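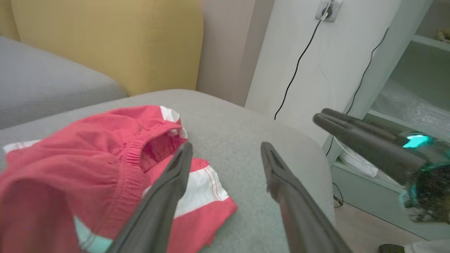 Red and white shorts on the sofa.

Ticket 186 – Digital comic download fails after album bundle purchase
Store: Stonen Records web shop
Opened: 9/23/21
Status: Resolved
Handled by: Irina Gavrilă, customer support

Customer report

I bought the deluxe bundle of the new Gommont album, the one that comes with the five-issue comic. The album downloaded fine. Issues 1 to 3 of the comic open in the reader with no trouble. Issue 4 stops loading at page 11 and then the reader goes back to the library screen. Issue 5 is listed but grayed out. I have tried on a laptop and on a tablet. Same thing on both.

I don't have a download link for the comic as a separate file, only the "Read now" button. The order page says I should have both.

First reply from support

Thanks for the details. Please try the following and tell us what happens:

Sign out of the Edoven reader on both devices.
Clear the reader's saved files (Settings, Storage, Remove all issues).
Sign in on the laptop only and open issue 4 before any other issue.

Please also send the email address you used at checkout. If it is different from the one on your reader account, the bundle may be only partly linked.

Customer reply

Did all three. Issue 4 now gets to page 11 and shows a blank page, but it no longer drops me back to the library. I can skip ahead to page 12 and the rest is there. Issue 5 is still gray.

The two email addresses are the same.

Internal note

Reproduced on a test account with the same bundle. Page 11 of issue 4 is the fold-out spread with the band on the rooftop. The file we got from Sangkhawat, the comic's publisher, has it saved as one double-width page and the reader can't display it. The standalone issue 4 sold in the comics section uses a newer file with the spread split in two, and that one opens normally. So the bundle is pointing at the old file.

Issue 5 is a separate matter. It was set to go live with the vinyl release in October, but the product page for the bundle doesn't mention that. The download link is missing for the same reason: the system only makes the full file once all five issues are live.

Checked other orders. 43 customers have the bundle with the old issue 4 file.

Second reply from support

We found two causes.

Issue 4: the bundle was using an older copy of the file. We have switched it to the current one. Please remove issue 4 from your reader and open it again. The issue will show one more page than before, as the spread is now two pages.

Issue 5: this one comes out in October, on the same day as the vinyl. It will unlock in your library by itself. The download link for all five issues will show up on your order page at that point. The product page should have said this and we have asked for the text to be changed.

Customer reply

Issue 4 works now, on the tablet too. Fine with waiting for 5, I just thought it was broken. Will the download be a PDF?

Third reply from support

Yes – one PDF per issue, plus the cover art as separate image files. The lyrics booklet is already in your album folder.

Internal note

New file pushed to all 43 accounts. Product page text updated. Asked Sangkhawat to send issue 5 with any spreads already split. Closing.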